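Mattress Firmness Ratings Should Be Published in Newtons
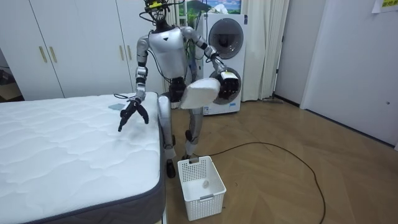

A bare white mattress beside brown wood flooring.

February 28, 2024

Mattresses are sold by adjective. A buyer can choose among plush, medium, medium firm, firm and extra firm, and each maker decides alone what those words mean. Some makers print a number from one to ten, which looks like a measurement but has no unit and no published method behind it. A six from Lurkov and a six from Piritz share a digit and nothing else. My view is that the trade should drop the scale and print the force reading.

The reading is easy to take. A round plate is pressed into the surface to a set depth, and the force needed to hold it there is recorded in newtons. Foam suppliers already test their raw material this way, and the finished product can be tested with the same plate and a larger frame. When I worked in purchasing for the Marnthorpe student residences, we asked bidders for this figure on every model. Two bidders supplied it within a day. The rest sent brochures.

The figures we did receive were useful. Two models, both labeled medium firm, came in at 300 and 378 newtons at the same depth with the same plate. A difference of 78 newtons is easy to feel when lying down. A buyer replacing one with the other on the strength of the label would reasonably think a mistake had been made in shipping.

The usual objection is that comfort is personal. It is, and so is the fit of a shoe, yet shoes carry sizes. A force figure would leave the choice with the sleeper. Someone who knows that the old mattress read 300 has a starting point for the next one, and someone who found 378 too hard can rule out a good part of the catalog without visiting a store.

A better objection is that one number hides the shape of the curve. A soft top layer over a stiff core may match a uniform block at one depth and differ from it at another. The answer is to print readings at two depths. Kozłowski did this on its contract range for several years, in a small table on the sewn label, and the table took up less room than the washing instructions.

Aging should be covered as well. Foam softens with use, and most warranties address only visible sagging, measured with a straightedge and no load. A mattress can lose much of its support and still pass. If the original reading were on the label, a warranty could state the loss allowed, and a claim could be settled with a plate and a gauge. I would start with contract sales, where buyers can write the requirement into the tender, and extend it to retail labels afterward.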